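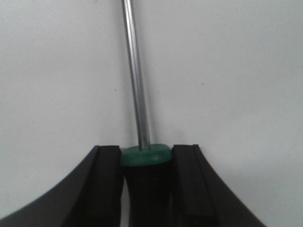
Unit 5. Working rules for shared benches

Tukitz course, handout for Thursday, December 11, 2025. Bring it to the lab. Replaces the July sheet, throw that one out.

Covers: who may be near what, when, and what has to be written down. Risk assessment math was last unit, not repeated.

1. Before power

Walk the bench. All sides, including the back. Check stop buttons by pressing them, then reset. A button that looks fine has not been tested.

Check the gripper program against the part that is really going in. Wrong width setting is the most common fault in student logs. Long thin parts (screwdrivers, rods) need a second look: where does the far end go when the wrist turns? Draw the swept volume with the part included. Half of you drew it for a bare gripper in the last assignment and lost points for it.

Say "power" out loud and wait for an answer. From everybody, not just your partner.

2. Speed and force

Course limits, stricter than what you may see in a plant:
- teaching and jogging: 100 mm/s at the tool, no exceptions
- automatic with a person in the marked zone: not allowed in this course
- grip force: 70 N max, less if the part is brittle
- after any unplanned stop: first 5 cycles at teaching speed

Write the numbers on the run sheet before you start. Filled in afterward = not filled in. 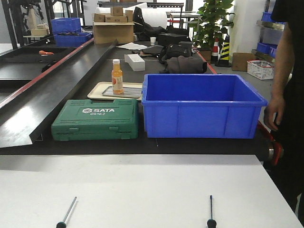
The run sheet also takes the name of the person holding the stop. One person, one stop, the whole run. If they have to leave, the run ends. Handing the pendant over in the middle of a cycle is how Kemeys got their near miss (case reading, second half, will be on the test).

3. Where people stand

Three zones. Red is anything the arm or a moving belt can reach, part included. Yellow is one step outside of that. Green is the rest of the room.

Red: power off or in hold, always
Yellow: stop holder and one observer
Green: everyone else, bags too

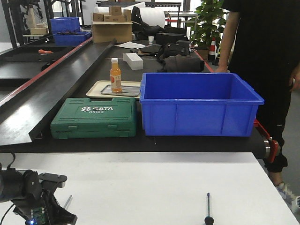
Conveyors get treated as furniture. People who would never reach under an arm will lean on a belt without thinking. Roller ends are pinch points and belong in the red zone, along with the edges of the belt for the full length. So a hand resting near the far edge of the belt, behind the blue bin, is in red whatever the rest of the body is doing, and the drive has to be locked out first. Same for the backpack and the paper cup. Bags have straps, straps catch. Drinks go in green with the lid on, and that includes bottled juice.

Loose sleeves, lanyards, long hair: tied or tucked before yellow.

4. Parts and bins

Bins go down before the run and stay put. Moving a bin means stop, hold, move, re-check the pick positions. An empty bin still counts as an obstacle in the model. Trerna's layout tool will let you skip it, dont.

Pointed tools: shaft direction is part of the layout, write it in. Two tools on one tray need clearence between them for both fingers to open fully. Measure with the real fingers. 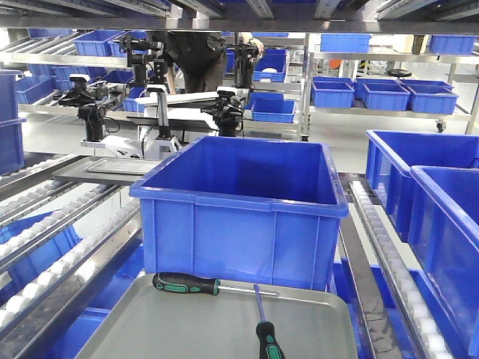

Camera mounts come next on the checklist. A bumped bracket shifts every pick after it. Anybody who touches a mount, even to tighten it, writes it in the log and the calibration check gets done again. Takes 2 minutes. The Clendberg groups skipped it and spent an afternoon chasing an offset in the code.

5. Stopping and leaving

Hold is for pauses. Lockout is for hands. Different things, mixed up every year on the test.

End of session: arm parked, gripper open with nothing in it, belt drive off, tools back in the case, log signed. Leave the run sheet on the bench.

For next time: read the lockout chapter, bring your corrected swept volume drawing (part included!!), one page per group.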